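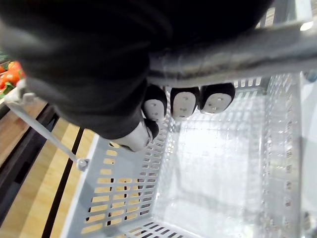
Starting point: one gray plastic basket, nothing in it.

How I pack a week of vegetables into one hand basket

I gave up on shopping carts in January (too easy to fill, and I always get the one with the bad wheel) and I've been doing the whole produce run with a hand basket ever since. My limit is 13 pounds. Past that the handle digs into my fingers and I start grabbing whatever's closest just to get out of there, so before you try this, load up a bag at home and see what you can comfortably carry!

First, write your list by weight and not by recipe. I use the little pad from Kusteo that lives on my fridge, but the back of an envelope is fine. Big heavy things at the top, small soft things at the bottom. Mine usually goes napa cabbage, sweet potatoes, carrots, zucchini, cucumbers, then tomatoes.

Then walk the whole display once with your hands empty. I know, it feels silly. But if you start picking at the first bin you'll end up with tomatoes under a cabbage, and I've eaten enough accidental salsa.

Now the cabbage. It goes in first, lying on its side along one long wall of the basket, with the leafy end pointing at a corner. The stem end is tough and can take a bump, but those ruffly tops tear if you shove them in upright. Tuck the sweet potatoes along the other side so the basket hangs level when you lift it.
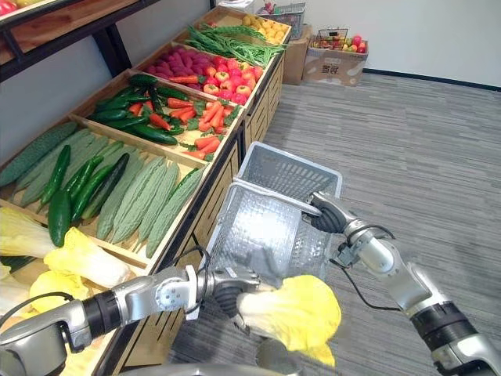
One reader wrote in after my last basket post to say that cabbage should go in dead last, because a big head hogs the floor and everything else ends up rolling around on top of it. She puts carrots down as a flat layer, then sets the cabbage on that like a pillow. I tried it for a couple of weeks, and it does work if you're buying a lot of carrots. For a small bunch I still like my way better.

Long vegetables are where you win back your space. Lay cucumbers, zucchini and carrots all in the same direction, in the gap between the cabbage and the sweet potatoes, thick end to thin end so they nest. 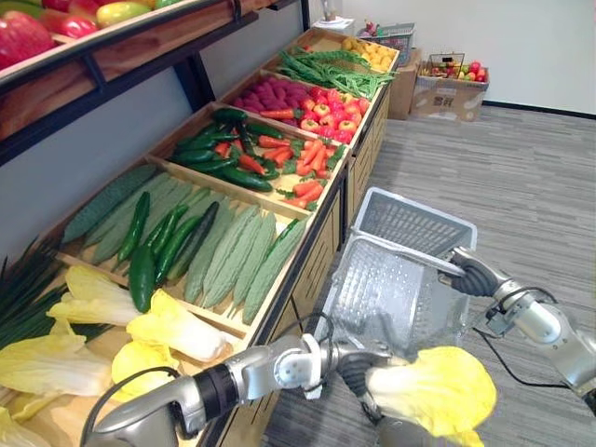 My other big trick is picking in packing order, even when that means doubling back. Stores group things however they like, and it's rarely the order you want them in your basket. With sweet potatoes and red tomatoes side by side in one bin, it's so tempting to grab both at once. Don't! Take the sweet potatoes, go get your long stuff, and come back for the tomatoes at the end. Green beans can wait too, and I drop them in a bag and use them to pad the corners.

At the checkout, unload from the top and line things up on the counter backward, soft stuff toward you. Then the heavy things get to your tote first and you can pack it exactly the same way. My tote is the wide Zeruteo one with the flat bottom, and a whole basket fits in it if I leave the carrot tops sticking out.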